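4. Choosing a spot and setting down your Sondent lamp

Do take your time over this part, as a well-placed lamp is so much nicer to live with.

1. Pick a flat, steady surface at least 100 cm from any curtain.
2. Pop the base down first, then lower the stem into it until you hear 2 clicks.
3. Run the lead behind the table and plug it in, leaving a little slack.
4. Turn the shade towards the nearest wall. Pale walls send the light back gently, and most people find they can then use a lower setting (we're rather fond of 8 for an evening's reading).

Note: the shade may smell faintly warm on first use. It soon passes.

Caution: never drape a cloth over the shade, however pretty. 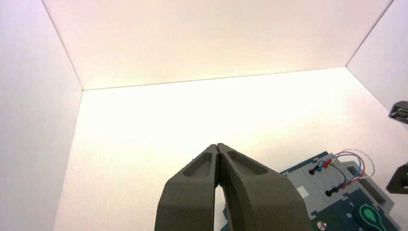
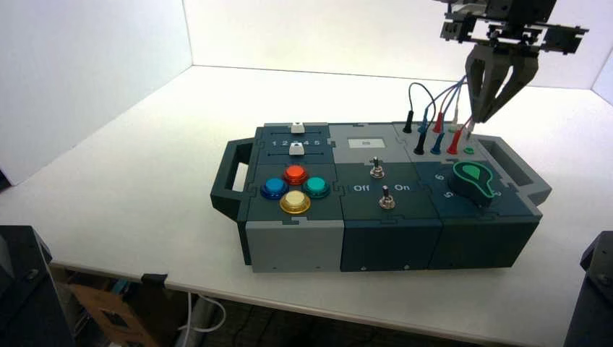
Fig. 4. Pale walls.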